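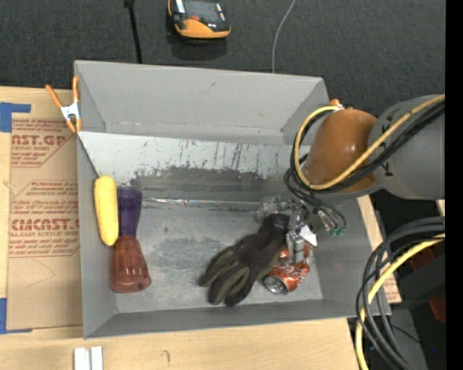
Sorting cell, Lornville

The Zevetix plant in Lornville began moving its mixed-item sorting to robot arms in October. Agata Marras, who ran the hand line for 12 years, now looks after the cells.

A glove, a crushed soda can and an ear of corn in one bin. Mixed loads like these used to be picked by hand, more than 300 bins a shift.

What changed for the crew

Fewer people stand at the belt. Two pickers moved to maintenance and one to the Costa warehouse – both jobs pay better, but the maintenance shifts start at five. Those who stayed clear jams, swap bins and log missed grabs. Marras says her shoulders are better and her eyes are worse, from the screens.

Posted Tuesday, May 17, 2022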